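Home | Guides | Spare parts | Contact
Print this page | E-mail this page | 4 comments

Madholm ceiling fan, set-up guide
Section 4: Balancing the blades

Do this section after the fan is hanging and the wiring cover is closed. If the fan runs quietly on all speeds, you can go to section 5.

1. Switch off the fan at the wall and wait until the blades stand still.
2. Tighten every blade screw with the hand screwdriver. Do not use a power tool.
3. Measure from the ceiling to the tip of each blade. All measurements must be the same. If one blade is lower, bend its bracket up gently.
4. Put the plastic clip on the middle of one blade and run the fan at medium speed. Repeat for each blade, and remember where the shaking was smallest.
5. Stick one weight on top of that blade, in line with the clip. Remove the clip.

Note: The weights are in the small bag marked 511.

Caution: Never touch the blades while they turn, also not at low speed.

Caution: Do not open the motor. An opened motor is outside the guarantee.

Text: Mounir Farouk
Shared 18 times

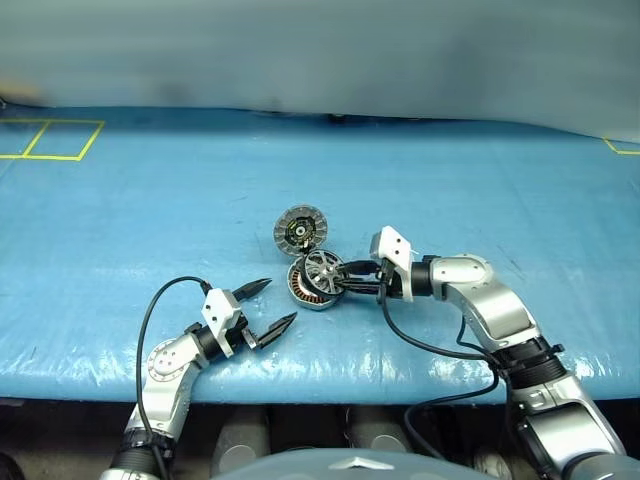
How long should I wait between two tests with the clip?
Wait until the blades have stopped completely, then move the clip and start again at medium speed.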